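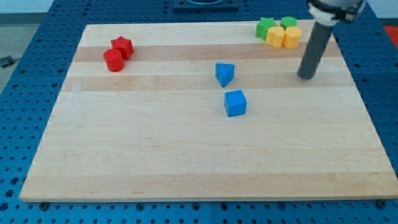 ## 4. Setting up the board and sorting the shape blocks

The Humimley sorting set is used on a flat wooden board placed on a work table. The board gives the blocks a level surface and marks the limits of the activity area. Where the board is made of laminated strips, differences in colour between strips are normal and can be used as guide lines. On the board shown, two darker bands run across the far half; the red cylinder and red star stand on the farther band, and the blue triangular block stands on the nearer one. The lower half of the board stays clear as the working area.

### 4.1 Before you start

- Check that the table is level and does not rock.
- Wipe the board with a dry cloth. Do not use the board if the surface is splintered or if it has bowed.
- Check each block for chips and sharp edges. Set damaged blocks aside and order replacements from Pundcombe.

**Note:** Perforated table tops are suitable. Small parts other than the shape blocks should be kept in a closed tray, as they can lodge in the holes.

### 4.2 Placing the board

1. Lay the board flat on the table with the grain running from left to right as seen from the seated position.
2. Turn the board so that any dark strips are on the far side.
3. Slide the board towards the user until the near edge is 38 mm from the edge of the table.
4. Press down on each corner in turn. If the board rocks, lift it, clear any debris from underneath and repeat step 1.
5. If the table surface is slippery, fit Brutness grip pads under the corners.

**Caution:** Do not let the board overhang the table. A forearm resting on an overhanging edge can tip the board and the blocks with it.

### 4.3 Placing the blocks by colour

1. Stand the red blocks at the upper left. They may touch.
2. Stand the blue blocks near the centre of the board, with a short gap between them.
3. Place the remaining colours in any free space, keeping each colour together.
4. Leave the near half of the board open.

The blocks need not line up. A loose cluster is easier to pick from than a tight row, and a cube may sit at a slight angle without affecting the activity.

Cylinders must stand upright on a flat circular face. A cylinder laid on its side will roll – including off the table. Stand star prisms and triangular prisms so that the shape is on top and can be read from above.

### 4.4 Sorting by shape

Use this arrangement once the user can sort by colour without prompting.

1. Start from the layout in 4.3.
2. Ask the user to bring one named shape into the open area, for example the star.
3. Wait for the user to release the block before naming the next shape.
4. When all of the named shapes have been moved, return them to their colour clusters.

Allow up to 67 seconds for each move. If the user has not moved a block in that time, name the colour as well as the shape and start the time again. Record results on the Sosa score sheet supplied with the set.

**Note:** Some users will pick by colour first and correct themselves. Score the final placement only.

### 4.5 Clearing and storage

1. Lift the blocks off the board by hand. Do not tip the board to clear it.
2. Return the blocks to their storage box and close the lid.
3. Wipe the board and store it flat, away from heaters and direct sun.
4. Oil the board every February with a food-safe mineral oil. Let it stand for 2 days before further use.

**Caution:** Do not soak the board or put it in a dishwasher. Water can open the glue lines between the strips.

Section revised 11 September 2025, R. Zapata. For block cleaning instructions, see section 5.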